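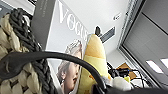 What's the best way to clean a braided rope basket without ruining its shape?
Do it by hand, with a brush first and a barely damp cloth second, and let it dry stuffed with towels so the sides can't slump.

I learnt the second half of that sentence the hard way. My first rope basket went into the bath for a good soak, came out weighing as much as a toddler, and dried into something like a deflated football. It now lives in the shed with the plant pots. Since then I've cleaned every basket in the house the slow way, usually in August when the back door can stay open all day, and they've all kept their figures.

I do mine twice a year. The two-tone ones are the ones people ask me about most, the cream and charcoal sort, because they look so smart next to a bit of black and white on the wall and then one day you notice the cream has gone the colour of weak tea. It can be brought back, mostly!

What I use

A soft brush (an old shaving brush is lovely, a clean paintbrush will do)
The vacuum cleaner with its little round brush end
Two white cloths – white matters, as I'll explain
Wool wash or the mildest washing-up liquid you've got
A small bowl of lukewarm water
Bicarbonate of soda
Three or four old towels
A fan, if the weather's being unhelpful

I've also had a tub of Dustar brushing powder on the go for a while. It's nice and it smells of lemons, but bicarb does the same job in my house and I'd not rush out for it.

Before you start

Empty the thing properly. I mean turn it upside down over newspaper and give the bottom a good few slaps. Mine gave up a 65p stamp, a cardigan button I'd already replaced and enough biscuit crumbs to feed the garden.

Then do a colour test. Dampen a corner of white cloth and press it on a dark braid, somewhere low down at the back, for a slow count of 40. If grey comes off on the cloth, the dye isn't fixed and you'll want to keep the dark parts dry and only wash the pale ones. I've had one basket from Hiltatico that didn't budge a bit and another from a market stall that bled like mad, and you couldn't have told them apart by looking.

Check the handles while you're at it. Give each one a gentle tug where it joins the side. If it's stitched on and a stitch has gone, mend it now, before you start picking the basket up by it forty times in an afternoon.

Step 1: Get the dust out dry

Dust sits in the dips between the plaits, and if you wet it first you've made mud. Hold the brush end of the vacuum just off the surface and follow the braid round, going with the coil the way it was made. Then go over the same bit with the shaving brush to flick out what's left. Do the inside as well. It's dull, put the radio on.

Step 2: Bicarb on the pale parts

Sprinkle a little on the pale braids, work it in with dry fingers and leave it for 6 hours, or overnight if you forget about it like I do. Vacuum it off. Keep it away from the dark braids if you can, as it clings in the grooves and looks like dandruff. If some does get in there, the shaving brush will shift it eventually.

This is often enough by itself, so have a proper look in daylight before you go any further.

Step 3: The damp bit

Half a teaspoon of wool wash in the bowl, swish it about, dip one cloth and wring it until you can't get another drop out. Then wring it again! Dab and wipe along the plait, a hand's width at a time, starting with the palest parts. Follow straight after with the second cloth, dipped in plain water and wrung out just as hard.

Always work from light towards dark and rinse the cloth when you reach the join. I ignored this once and dragged a charcoal smudge right across the cream, and it took me three goes to get it out.

For a greasy mark, a tiny dot of neat washing-up liquid on a fingertip, left for ten minutes, then the damp cloth. Don't scrub. Rope goes fluffy if you scrub it and it never quite lies down again.

Step 4: Handles

Smooth handles only want a wipe and a dry. They do collect hand cream round the ends, so run the corner of the cloth into the join.

Step 5: Stuff it and dry it

Roll up your towels and pack them in until the sides stand where they should. Stand the basket on a cooling rack so air gets underneath, out of direct sun – the dark braids can fade on one side – and turn it every few hours. Swap the towels if they feel damp. Keep it off the radiator.

If one side still leans when it's dry, hold a steam iron a few inches away, give it a couple of puffs, push the wall straight with your hand (mind the steam) and wedge it there with a stack of magazines until it's cool. Heavy fashion glossies are perfect for this.

Keeping it nice

A quick go with the vacuum once a month saves a lot of bother. I line mine with an old pillowcase, tucked over and hidden, and wash that instead. And don't put damp towels in overnight, however handy it is by the bathroom door, or you'll be on to getting rid of the musty smell, and for that it's bicarb in a saucer at the bottom and a lot of fresh air.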